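Tablero de trabajo Flolumex, tres meses después: ¿blanco para siempre?
Publicado el 29/04/2024 en Mesas y superficies

Compré el tablero blanco de Flolumex en enero, sin mucha fe. Venía de una mesa de corte de Wilbridge que en teoría iba a durarme media vida y que acabó haciendo de estante en el trastero, así que cuando leí en la ficha lo de «superficie siempre limpia» me entró la risa. Pagué 113 euros por él, sin patas, porque las patas van aparte – un detalle que en la tienda aparece en letra bastante más pequeña que el precio.

Lo uso para trazar patrones, marcar piezas de cartón y, en general, para todo lo que pide espacio y una línea recta larga. No pinto encima ni corto directamente sobre él. Lo digo porque he leído reseñas de gente que le pasa el cúter sin base debajo y luego se queja, y tampoco es eso.

Empiezo por lo bueno, que lo hay. Es amplio. Parece una tontería, pero el modelo de Karagiannis que estuve mirando antes me obligaba a girar cada pliego dos veces, y a la segunda vuelta ya se había movido la escuadra. En el de Flolumex extiendo el papel y me olvido. También se agradece que el blanco sea pálido y no ese blanco de nevera que devuelve toda la luz del flexo a los ojos. Por la tarde, con la lámpara encendida, se trabaja bien.

Lo que no me creo es lo de la limpieza. El lápiz agarra enseguida, y esa es una virtud cuando quieres dibujar guías directamente sobre la mesa: yo la tengo dividida en secciones grandes, con rayas largas de lado a lado, y me ahorro medir cada vez. El problema llega cuando quieres cambiar el reparto. La goma se lleva casi todo, pero el casi se queda. Y con los restos de grafito pasa lo de siempre, que apoyas la mano, la arrastras y ya tienes una mancha donde antes había una raya.

El fabricante recomienda un paño de microfibra apenas húmedo. Lo he probado con agua sola, con una gota de jabón y con el limpiador de Custau que venden al lado en la misma página (qué casualidad). Entre el jabón y el limpiador no noté diferencia ninguna, salvo en el bolsillo.
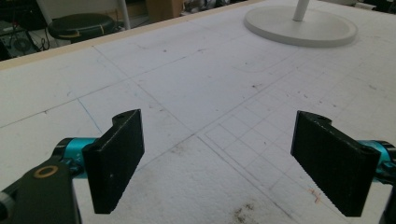

Maite no está de acuerdo conmigo y lo dejó escrito en los comentarios: que una mesa de trazar con rayas viejas es una mesa que se usa, que ella lleva las suyas sin borrar desde el primer día y que las manchas le molestan tanto como las del delantal. Según ella, lo que hay que hacer es trazar flojo, con una mina dura, y dejar de frotar, porque frotando se extiende todo.

En lo de la mina dura le doy la razón. Me pasé a un lápiz más duro y las guías nuevas se ven lo justo y ensucian menos. En lo otro, no tanto. Si a mí me venden una superficie que se limpia con una pasada, espero que se limpie con una pasada, y si no, que pongan en la ficha que es un tablero para marcar y punto. Lo habría comprado igual, seguramente.

Sobre la estabilidad no puedo decir gran cosa del conjunto completo, porque lo tengo apoyado en unos caballetes que ya estaban en casa. El tablero con las patas de la marca sube a 194 euros, y a ese precio yo me lo pensaría mucho. Con los caballetes no baila, aunque si te apoyas fuerte en una esquina se queja un poco.

¿Lo recomiendo? Para trazar y montar cosas en plano, sí, con la condición de que te dé igual verlo marcado. Para quien quiera tenerlo en el salón y que parezca recién sacado de la caja, no. Esperad a una rebaja, comprad el tablero suelto y dejad el limpiador en la tienda.

Nota: 3 estrellas. Le habría puesto alguna más si la ficha dijera la verdad sobre el lápiz.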